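Tralo Community Help
Home Topics Ask Unanswered Sign in

Our packing hall is getting robots and we are being asked to demonstrate our jobs for them. What changes for us?

Posted in Work and automation by benchfour, March
56 comments Share

I work in a packing hall with a mezzanine over the back of it. We fold cartons, fill them, label them and stack them. The firm has brought in a supplier called Vonedis to automate part of it. Before any arms go in, they want the people who do the work to do it with hand-held grippers that have a camera on them, so the recordings can be used to train the machines. It is voluntary for now and paid at the normal hourly rate.

I have done a few sessions. It is slower than using my hands and my wrist aches after a long run. What I want to know is what happens to the job afterwards. The supervisor says no posts will go. The letter says "no posts will go as a direct result of the trial", and to me those are two different promises. Has anyone been through this? Is there anything we should ask for now, while they still need us?

fliren_nights
Replied at 7.40 pm Share

Yes, at a parts warehouse. It ran on a system called Shim, which did the picking for small boxed items. Our site handled 1,127 lines before it started and the system was given 800 of them. The rest stayed with us, and the rest meant anything soft, heavy, loose or badly wrapped. So the work left over was the harder work. The easy picks used to be where you got your breath back, and they went first.

No one was sacked. When people left they weren't replaced, and after a while the late shift was 4 people where it had been a full team. Nothing in our letter had ruled that out.

Things I would ask for, in writing:

Whether vacancies will be filled during the trial and after it.
What the hourly target is for people once the machines take the simple items. Ours stayed the same for months and everybody missed it.
Who clears a fault. With us it became the job of whoever stood nearest, with no training and no extra pay.
A limit on how long you use the grippers in one go, with a proper break. You say your wrist aches already, so report it and get it written down.

On the good side, I moved to looking after two of the cells and I like it better than picking. I got a grade out of it, but only because I asked before the job had a name. The people who waited were told it was part of their normal duties.

marrowfat
Replied at 8.15 pm Share

Just refuse. If they want to know how to fold a box they can work it out themselves.

fliren_nights
Replied at 8.22 pm Share

You can, if it is voluntary. Here they would have borrowed people from another site, and then you have no say in how it is done.

tapegun
Replied at 9.05 pm Share

I would add the recordings themselves to that list. Ask who keeps them, for how long, and whether they can be used to check your speed. The cameras on these things have a very wide view and they take in people who never agreed to be in it. Colleagues walking past should be told as well — ours weren't, and it caused a row that could have been avoided with a notice on the door.

Two views from the grippers, with other people in the hall behind them both times:
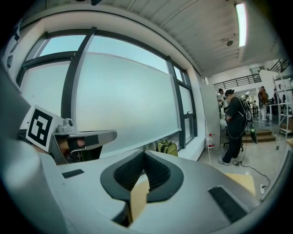
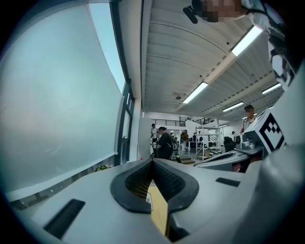
Related topics

Can my employer change my duties without a new contract?
Wrist pain from repeated work, who do I tell?
Moving from packing to machine minding, is it worth it?

Older Newer Back to Work and automation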